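Fixing a pinch fault on hand-held grippers: small cartons slip or get crushed

Applies to: two-jaw hand-held grippers with replaceable finger pads, used singly or in pairs
Last updated: 2022-08-16
Tools: 2 mm hex key, feeler gauge, isopropyl alcohol, lint-free cloth, kitchen scale, a few empty cartons

In June we started a set of carton sorting recordings at the Hikdale site. The task is simple. Pick up a medicine box, stand it in a larger cardboard box, go back for the next one. By the end of the first week we had 438 recorded picks, and when we went through them, 100 had to be thrown out. In most of the bad ones the carton rotated between the pads during the lift. In the rest the operator squeezed harder to stop the rotation and the carton wall caved in.

We first blamed the operators, which was a mistake and cost us several days. The cause was mechanical. This page covers how to find the same fault and how to clear it.

What the fault looks like

The jaws close normally with nothing between them. With a carton between them, one pad touches first and the other arrives at a slight angle, so only its front or back edge makes contact. The carton then has one flat grip and one line grip, and it turns around the line as soon as it leaves the table.

Tall, narrow cartons show it most. Flat ones picked by the short sides may not show it at all, so a quick check with a flat carton will tell you the gripper is fine when it isn't.

The width log gives a second sign. On a good pick the jaw width drops, levels off and stays level until release. On a bad pick it levels off, then creeps down a little at a time while the carton is in the air. If you see creep of more than 1 mm, stop recording with that unit.

Before you start

Switch the gripper off and take the battery out. The linkage can close on a finger with more force than people expect, and the return spring doesn't need power to do it. Keep fingertips out of the space between the linkage arms and the body at all times. If you need to hold the jaws open, use a block of wood.

Use empty cartons for every test. Don't test with full medicine packs. A crushed blister strip is waste, and loose tablets on a shared table are a safety problem, above all where there are children or pets.

Step 1. Clean the pads

Wipe both pads with alcohol and let them dry for five minutes. Cardboard dust fills the texture and makes a good pad behave like a worn one. Look at the pads under a side light afterward. If the texture is gone in the middle, replace both pads together. Mixing a new pad with an old one brings the fault back in a different form.

Step 2. Check the pivot screws

Grip the tip of one jaw arm and move it gently forward and back, across the direction it closes in. There should be almost no movement. Repeat on the other arm and compare. On our bad unit the right arm moved far enough to see.

Tighten the pivot screws in this order: lower pair, then upper pair. Go a quarter turn at a time and cycle the jaws by hand between turns. Stop when the play is gone and the arm still moves freely. Too tight is as bad as too loose – the arm will stick partway and then jump.

If a screw turns without getting any tighter, its thread is stripped. Take the gripper out of use. Thread glue will hold for a day or so and then let go in the middle of a lift.

Step 3. Square the pads

Close the jaws on a straight carton about 20 mm thick. Slide the thinnest feeler blade along each edge where pad meets cardboard. It shouldn't go in anywhere. If it goes in at the front or back of one pad, loosen that pad's holder, press the pad flat against the carton and retighten.

The Kavanagh pad holders have a slot that allows this. The older Urncombe ones have a fixed hole and need a paper shim behind the pad. One thickness of printer paper is usually enough.

Step 4. Check the force

Stand a carton on end on the scale, zero it, and lift very slowly until the reading shows the carton has left the plate. Hold for 20 seconds. The carton should stay upright with no visible dent. If it tips, go back to step 3. If it dents, the operator is squeezing too hard, often out of habit from using the faulty unit. A few practice picks will cure that.

Step 5. Reset the zero width

Any pad or screw work changes the closed position. Put the battery back, close the jaws fully with nothing between them and run the zero routine in Flisunetti. Skip this and every width in the log will be off by the same amount, which is easy to miss until someone tries to train on it.

Step 6. Run the real task

Go back to the actual cartons and the actual table. Include at least one tall carton picked upright and at least one placement next to the wall of the receiving box. Watch for a jaw arm catching the box edge on the way in or out. A knock there can loosen the upper screws again, so recheck them after the first session.

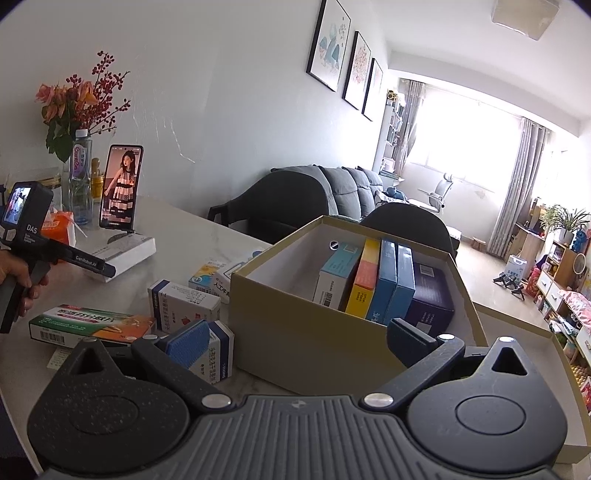
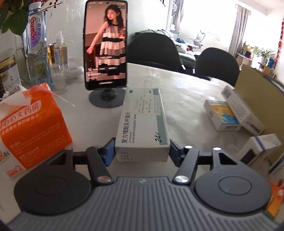 Medicine cartons on the sorting table. Second picture: a carton clamped upright between the blue pads.

If the fault comes back

Swap the left and right pads. If the slip follows the pad, replace the pads. If it stays on the same side, the jaw arm is bent and has to be replaced. Don't try to bend it back. Mark the unit with red tape, write the date on the tape, and leave it out of the charging rack so it doesn't get picked up by the next shift.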